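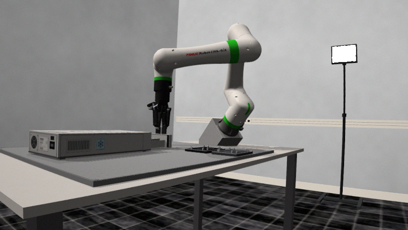
第4章 メモリは思ったより遠い

前の章では演算器の話ばかりしてきました。足し算と掛け算を一緒に片づける命令があるとか、ベクトル幅が広がるとどれだけ得をするかとか、読んでいて気分のいい話が多かったと思います(書いている私も気分がよかったです!)。ところが、あの章の計算式どおりの性能が自分のプログラムで出たという人は、たぶんほとんどいないはずです。私も出ませんでした。この章では、演算器にデータを届けるほうの話、つまりキャッシュとメモリ帯域の話をします。

少し昔話をさせてください。大学院を出てCovierという小さな計算受託の会社に入ったころ、私はTrerkariという浅い水の流れを解くプログラムの面倒を見ることになりました。川の氾濫の計算に使うもので、格子の各点に水深と流速があって、それを時間方向にひたすら更新していきます。書いた人はもう別の部署に移っていて、引き継ぎ資料はA4の紙に鉛筆書きのメモが数行。しかもその半分はコンパイルオプションの覚え書きでした。

動かす計算機はEnaと呼ばれていました。メモリは96GB、メモリチャネルは4本。当時の私はメモリの容量しか見ておらず、チャネルが何本あるかなんて気にしたこともありませんでした。容量が足りているのだから、メモリの問題はもう終わり、と思っていたわけです。ああ、恥ずかしい。容量と帯域は別のものです。倉庫がどんなに広くても、搬入口が狭ければトラックは外で列を作ります。

さて、そのTrerkariの標準テストが、Enaで149秒かかっていました。コア数を増やしても、途中からまったく縮まない。私はまずコンパイラを疑い、次に並列化の指示文を疑い、最後には冷房まで疑いました。そこへ隣の席のDamir Karagiannisがやってきて、画面をしばらく眺めてから「ループの順番、どっち向き?」と聞いたのです。

質問の意味がわかりませんでした。二重ループは二重ループで、iが外でもjが外でも、足し算の回数は同じでしょう? と本気で思っていたのです。読者のみなさんの中にも、いま同じことを思った人がいるかもしれません。では、次の二つを見比べてください。C言語で、aは大きな正方行列、nはその一辺の長さです。

(A)
for (i = 0; i < n; i++)
 for (j = 0; j < n; j++)
 s += a[i][j];

(B)
for (j = 0; j < n; j++)
 for (i = 0; i < n; i++)
 s += a[i][j];

数学としてはどちらも全要素の和です(浮動小数点なので、足す順番が変われば末尾の桁は少しずれることがあります。その話は丸め誤差の章まで待ってください)。演算の回数も同じ。でも、大きなnで動かすと、(B)のほうがずっと遅くなることがよくあります。手元の計算機でぜひ試してみてください。最適化を強くかけると、コンパイラがこっそりループを入れ替えてしまって差が消えることもあるので、最初は最適化を弱めにしておくといいです。

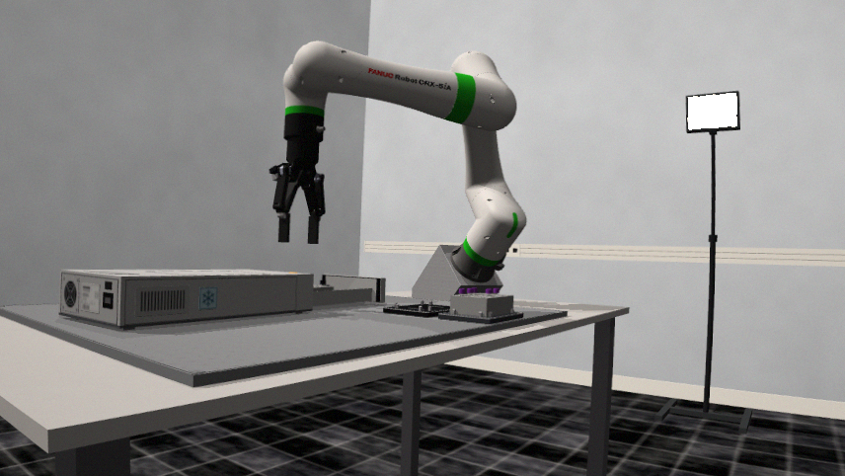

図4.1 協働ロボットアームFANUC CRX-5iA(CG画像)

4.1 データはまとめて運ばれてくる

C言語の二次元配列は、行ごとに並んでメモリに置かれます。a[0][0]の隣はa[0][1]で、a[1][0]は一行分まるまる離れたところにいます。Fortranだと逆で、列ごとに並びます。両方の言語を行き来する人は、ここで一度は痛い目にあいます。私は三度あいました。

一方、プロセッサはメモリから数値を一個ずつ取ってくるわけではありません。キャッシュラインという決まった大きさのかたまりで運んできます。いまよく使われているプロセッサの多くでは、かたまりの大きさは64バイトです。倍精度の数値は一個が8バイトですから、一回の運搬で八個やってくる勘定になります。

(A)の書き方だと、最初の一個を読んだときに隣の七個も一緒に届いていて、しばらくはキャッシュから取り出すだけで済みます。しかもアクセスが素直に前へ進むので、プリフェッチという先読みのしくみが次のかたまりを早めに呼んでおいてくれる。至れり尽くせりです。

(B)ではどうでしょう。一個読んだら次は一行先、その次はさらに一行先へ飛びます。せっかく届いた残りの七個には手をつけません。行列が小さければ、ひとつ右の列に移ったときにもまだキャッシュに残っていて助かりますが、行列が大きいと、戻ってきたころにはもう追い出されています。そしてまた同じかたまりを取りに行く。運んだデータのうち使ったのは八分の一だけ、という計算です。

Trerkariはまさに(B)でした。元はFortranだったものをCに書き直したときに、添字の順番だけがそのまま残っていたのです。私がやったのは、ループを入れ替えて、作業用の配列の並びもそれに合わせただけ。一番時間を食ったのは境界条件の部分で、四隅の処理に一日半かかりました。それで標準テストは149秒から38秒になりました。うれしくて、用もないのに何回も実行しました。

ここで割り算をしてみると、速くなったのはざっと四倍弱で、八倍ではありません。なぜでしょう。プログラムの中には最初から向きの正しいループもありましたし、ファイルへの書き出しのようにキャッシュの使い方と関係のない部分もあります。八分の一という数字は、あくまで一個のループを紙の上で考えたときのものです。こういう見積もりは、外れたときに「どこが違ったのか」を考えるために使うと役に立ちます。

4.2 遅さには二種類ある

もうひとつ、早めに区別しておきたい言葉があります。レイテンシと帯域です。レイテンシは、頼んでから最初の一個が届くまでの待ち時間。帯域は、流れ出したあとに一秒あたりどれだけ運べるかという量です。どちらが悪くても「メモリが遅い」と言われてしまうのですが、薬が違います。

連結リストをたどる処理を考えてみましょう。次にどこを読むかは、いま読んでいる中身が届くまでわかりません。先読みもしにくい。一回ごとに待ち時間をまるまる払うことになるので、主にレイテンシに苦しみます。チャネルを増やしても、一本の鎖をたどるだけならあまり助かりません。

反対に、大きな配列を頭から順に足していくような処理は、待ち時間のほうはうまく隠せます。全コアで一斉にやれば、今度は搬入口がいっぱいになる。Trerkariも向きを直したあとはこちらの仲間に入りました。コアを増やしても途中から縮まなくなるという症状は、実は直したあとにも残っていたのです。ただ、縮まない理由がだいぶ健全になっていました。

どちらに苦しんでいるのかを調べるには、測るしかありません。Covierでは社内で作ったYookという計測ツールを使っていて、ループごとにキャッシュミスの回数と運んだデータ量を並べて出してくれました。表示の色づかいはひどいものでしたが、中身はよくできていた。みなさんの環境にも、たいていハードウェアカウンタを読む道具が何かしら入っているはずです。使い方は付録にまとめました。

4.3 この章で扱うこと

このあとの節では、まずキャッシュの階層を小さいほうから順に見ていきます。連想度のところは少しややこしいので、紙と鉛筆を用意してください。次に、行列積を題材にしてブロック化を一緒にやります。ここは手を動かさないと身につきません。その次がルーフラインモデルで、前の章で覚えた演算性能と、この章の帯域を一枚のグラフに描きます。最後に、複数のソケットを持つ計算機でデータをどちら側のメモリに置くか、という話を少しだけします。

C言語のポインタに自信のない人は、先に第2章の後半を読み返しておくと楽です。アセンブリの知識はいりません。途中で一か所だけコンパイラの出力を覗きますが、読み飛ばしても話は通じます。

進む前に、小さな準備をひとつ。先ほどの(A)と(B)を自分の計算機で動かし、nを少しずつ大きくしながら時間を測って、グラフにしておいてください。横軸は行列全体のバイト数にするのがおすすめです。私の経験では、曲線はなめらかに伸びてくれず、途中で段がつきます。その段の位置をメモしておいてください。次の節でキャッシュの大きさと突き合わせるのに使います。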